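Print this page | E-mail this page

Rokum Table Service, Set-up Guide
Section 4: Small dishes and the serving basket

Read section 3 first if the table isn't up yet. Everything below assumes a bare white top, wiped down. Last changed 21st June.

4.1 Before you start

1. Wipe the top. Damp cloth, then dry cloth. Gray smudges won't all come off and that's fine, go for crumbs and grit.
2. Check the small dishes for chips. Run a thumb along the rim. Any chip, bin it and order another, part no. 3000.
3. Check the basket for loose ends of bamboo. Snip them flush. Don't pull, the weave opens up.

CAUTION: Snipped bamboo is sharp. Sweep up the bits before you put food anywhere near.

4.2 Placing

4. Basket first. Middle of the table, wide straight edge toward you, point toward the back.
5. Small pieces go down around it. Leave enough room to lift the basket out without knocking anyting.
6. Panda dish goes face up, print showing. A bit of a tilt is OK. Don't fuss with it.

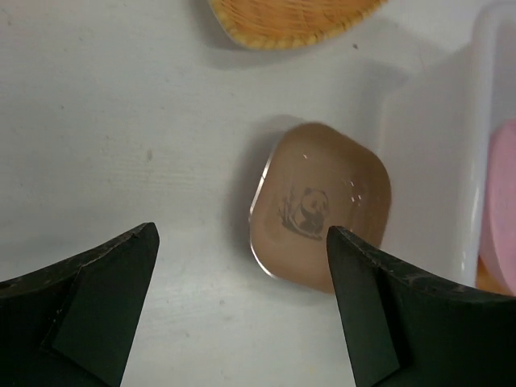
Tan panda dish up top, woven basket in the next one. 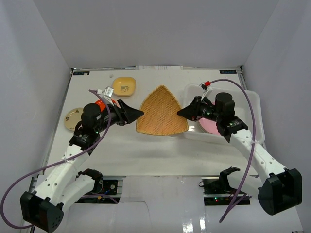

7. Stand at the near side and look across. If the basket point has drifted left or right, turn it from the straight edge, both hands.

NOTE: Older Truromau sets came with a round basket. Same steps, skip the bit about the point.

4.3 Filling

8. Line the basket if the food is oily. Parchment, cut to the triangle, corners folded under. Bread and dry crackers can go straight in.
9. Sauce in the small dishes last of all. They're shallow. Stop well below the rim or it slops when somebody leans on the table.
10. No stacking on top of sauce. Obvious but we get calls.

CAUTION: No hot pans on the basket. It is not a trivet. Scorched bamboo isn't covered.

4.4 Clearing and cleaning

11. Dishes off first, basket after. Tip crumbs out over the sink.
12. Dishes: warm water, soft sponge. No scouring pads on the printed side.
13. Basket: quick rinse, shake, stand it on edge to dry. Do not soak. Do not put it away damp, it'll go moldy and then you need a new one (part no. 197).
14. Wipe the top again.

NOTE: Sauce stain on the weave? Baking soda and an old toothbrush, work along the strips, rinse. Might take two goes. Oil stains mostly stay put.

4.5 Storage

15. Dishes in the divided box, a sheet of paper between each.
16. Basket on top, nothing on the basket.
17. Lid on, label out. Shelf not floor.

Missing parts: write to the Zidisbridge counter with the part number and the set number from under the box lid. Orders placed in May have already shiped.

Next: Section 5, Cups and pitchers

Print this page | E-mail this page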